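Subject: Re: [smallspaces] cardboard — how are you all getting rid of it / keeping it flat?

On a January evening, one of our list members wrote:

> Hi all, new-ish here, mostly a lurker. We moved into our place in
> Zistemside in the fall and I am drowning in cardboard. Boxes from the
> move, boxes from everything we've ordered since the move, the
> little flat inserts that come inside the boxes. The building only
> takes it if it's flattened and tied, and the recycling room is locked
> half the time I get down there.
>
> My questions:
> 1. Do you break things down as they come in or save it all up?
> 2. Is there any point in keeping some of it? My other half thinks I'm
> nuts for wanting to.
> 3. Our one decent window is in the room where the boxes live and I'd
> like to be able to get to it again before spring!
>
> Thanks in advance, I've gotten so much out of the drawer thread.

Hi and welcome out of lurkerdom! I was going to send two lines on this and then I made coffee and, well, scroll down if you're only here for the drawer thread.

On your number 1, as they come in. Always. I used to be a saver-upper and I'd tell myself I was going to do it all in one go with some music on, and what happened was that the pile turned into furniture. I had a lamp on it at one point. Now the box gets opened, emptied and slit down the corner seam before I've even looked properly at what was in it. The knife lives on a hook by the door so there's no hunting around. If you've got kids in the place, put the hook high.

The tape thing: people will tell you to peel it all off. Our hauler doesn't care about a strip of tape and yours may not either, so call and ask before you ruin your fingernails. I spent a whole winter peeling for no reason.

Number 2, yes, keep some, but give it a limit you can see. Mine is one gap, the space between the bookcase and the wall, and when a sheet won't slide in without a shove, something has to come out. What I keep is flat, clean, brown, no print if I can help it, and bigger than a cookie sheet. Everything else goes. I know it's tempting to keep the really sturdy little ones from the phone or the headphones. I had a closet shelf of those. You know how many I've used? Two, and one of them was to mail the other one to my sister (long story, and she didn't even want what was in it).

And you do go through the flat stuff if you do any kind of small project at all. I cut drawer dividers out of it, shims for the wobbly end of the table, a backing for the picture that never sits right, templates before I commit to cutting shelf paper. A divider takes maybe five minutes and if it comes out wrong you just throw it in the tied-up bundle and cut another one. Try that with a store-bought one! I bought the Ukix dividers the first year and they were fine, they were perfectly okay, but my drawers are an odd depth and I ended up with a strip of dead space along the back that filled up with rubber bands.

Number 3 is the one I have feelings about. Please get your window back. I'd do that before anything else. We had the same situation in our back room, where I do most of this stuff, and I didn't realize how gloomy I'd let it get until the stack was down. Dark frame, nothing fancy, the view isn't much, but the light comes in and you can see what you're cutting.

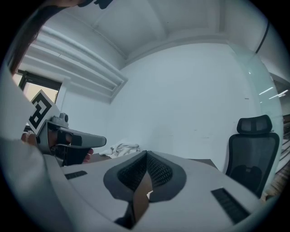
Back room, window in the background, with a piece of brown cardboard (or something very like it) down at the front.

What worked for me was clearing a strip as wide as the window, wall to wall, and calling it off limits. I put masking tape on the floor for the first month like a crazy person. It helped though — you'd be amazed how much more guilty you feel setting a box down over a line.

For tying, skip the plastic string, it slides. I use plain cotton twine, once around each way like a present, and I tie it standing up with the bundle leaned against my knee. Don't make the bundles too big either. My first one was a monster and I had to cut it in half on the stairs with a neighbor waiting behind me, which was not my best evening. I try to stop at 17 sheets now, which is just where my arm gives out, so yours will be a different number.

If your recycling room is locked a lot, ask if there's a drop-off that takes cardboard. We've got the one behind Cletov, by the loading doors, and it's open until eight. No idea how far that is from Zistemside, but I'd guess you have something along those lines out your way. And if you have a bakery or produce store nearby, go the other direction and ask if they want your good whole boxes. The people at Huỳnh took every one of my moving boxes off my hands, and they were nice about it, and I came home with a bag of oranges I hadn't planned on.

Oh, and the inserts! I forgot you'd asked. The thin flat ones I do keep a few of, standing up in an old magazine file, and they're great under a cutting job so you don't score the table. The molded egg-carton kind goes straight out. I've never once found a use for it, and I've tried seedlings, paint, and sorting screws.

As for your other half, mine thought I was nuts too. Then the dishwasher started leaving a puddle and guess what we had handy to kneel on.

Let us know how you get on, and if you measure your drawers I'm happy to type up how I notch the dividers so they hold together without glue. It's easier than it sounds but I'd need to do it with a ruler in front of me and the ruler is in the car.

Does anybody else have a trick for the really thick double-wall stuff? My knife hates it and so does my wrist. I've been scoring one side and folding it back over the table edge, but I get a ragged line about half the time.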